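Hi all, Francine Chan at Gresadus again! We're opening up the lab in January and I'm looking for nine people to come try our two-armed robot setup for an afternoon. You'll watch a demo first, then take a turn steering the arms through some tabletop jobs in the simulator (picking things up, putting them down, that sort of thing). It runs around 2 hours, starts at 1 p.m., and there's coffee. Hilkka Nurmi will be running the demo with me.
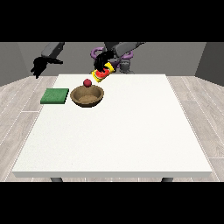

Do I need any robot experience? None at all, we'd love some total beginners!

Drop me a line at the Gresadus front desk and I'll save you a spot.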